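Robot arms doing table setup at work – what happens to the setup crew?

Asked in Workplace and Jobs

I work on the setup crew at a function centre. Our manager has signed up with a firm called Randent to trial two robot arms on place settings and on stocking the condiment and grocery stands. It starts in November. There are 15 of us, mostly casual. We've been told no jobs will go, but the roster after the trial hasn't been posted. Has anyone been through this? What changed for you day to day?

3 answers

Answer 1 (marked helpful)

I was at Bainbridge when they brought in the Alix system, so a different supplier but the same sort of work. Nobody was let go in the first year. Hours did move around. The early Saturday shift went from six people to four, and the other two were put on afternoons, which suited one of them and not the other.

The work itself changed more than I expected. You spend less time carrying and more time getting things ready for the arm and fixing what it leaves crooked. Forks were the worst for us. Anything in a packet or box was easier. A typical station has a woven placemat, cutlery, a steel plate and a two-tier turntable with the groceries on it, raisins and butter and so on.
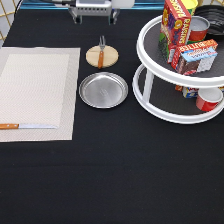 Things to ask before the trial starts:

1. Who resets the station when the arm stops, and is that a higher pay grade? At our place it took a lot of arguing to get this in writing.

2. Will the trial count settings per hour, and will the crew be measured against the same number? Ours was set at 100 and people were compared with it straight away.

3. Is training paid? We got 30 minutes, which was not enough. Ask for a full shift.

Answer 2

Check your agreement. Ours at Fadelberg says they have to consult before a major change to rosters. Casuals were left out of the meetings until somebody complained, so put your questions in by email and keep a copy.

Answer 3

we have one, its slow. wouldnt worry yet

Comment on Answer 1: Thanks, I'll take the pay grade question to our manager. Did your sore shoulders get any better with less carrying?

Reply: Mine did. My wrists got worse for a while – the reset button was in a bad spot and they moved it later.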